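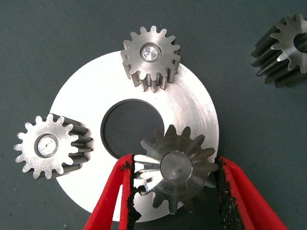
right, allotment rent thread. long one sorry, typing on the bus

letter came Saturday. rent on every plot at Broltham going up in November. full plots up to £200 a year. council tax on a shed basically

for anyone who doesn't know Broltham – it's the site behind the old Urley road, down past the chapel. clay soil, one tap that works, a gate you have to lift and shove. I love it

had my plot 8 years. took it over when it was all couch grass and bits of carpet. whoever laid carpet on an allotment I would like a word

anyway. £200. letter says it's for "improved water provision and site security". we have asked for a second tap since before I got there

Marta Kuzmenko on the bottom row has written to her councillor already. very good letter, much calmer than mine. she's said people can copy bits if they want, ask her nicely

mine had the word "scandalous" in it twice so I've not sent it yet

things I would pay more for, in no order: a tap at the top end. the gate. somebody to cut the brambles along the footpath side, they come through the fence and into my currants every single year

things I wouldn't: a new sign. we've had a new sign. it's got a spelling mistake on it and a picture of a kind of pumpkin I've never seen in my life

bus stopped at the roadworks, so more

what gets me is half plots. a half plot isn't half price under the new rates, it's nearly the same as a full one. so all the people who took a half becuase they work or they've got kids are paying the most per foot. daft

Duygu Tokgöz has a half and she grows more on it than I do on the whole of mine. beans up everything. she had climbing french beans going up an old clothes airer and they were better than my ones on the proper canes

she gave me a bag of them last week and I've had beans with every meal since. beans and egg this morning. no regrets

if she gives up her plot over this I'm going to be really cross

someone asked can you pay in bits. yes but only if you ring them, it's not on the form. 4 payments, first one due when the bill lands. ring early, they don't pick up after lunch

also there IS a lower rate if you're on a pension or on certain benefits. it's on the back of the letter in tiny grey writing. turn the letter over!! tell your neighbours to turn the letter over

Eugeniusz Zawadzka hadn't seen it and he's been paying full whack since he retired. he's asking if he can have it backdated. will report back if he gets anywhere

ok off the bus. walking and typing, will be typos

meeting is 21st August, the back room at the chapel, half six. come even if you only want to moan. moaning helps, they write it down

if you can't make it send a line to Sinan Soylu or drop a note in the tin by the gate. name and plot number on it please, last time we had three notes just saying "NO" and couldnt use them

not a Broltham person but on the waiting list? you can come too. you'll be paying the new rate from day one so you should get a say

Ataberk Uysal is bringing plums. he's got so many plums he's leaving them on people's steps. bring a bag

on that – plums. mine are a week behind his and the wasps have found them. if you've got split ones on the ground pick them up tonight, it does help a bit

and water in the evening not at dinner time, I keep seeing people stood there in full sun with a can. the tap queue is shorter after seven as well

also whoever borrowed the big fork from my shed, you can keep it till the weekend but I've got spuds to lift and I'm not doing it with a trowel

will post Marta's letter later if she says it's ok. home now, beans for tea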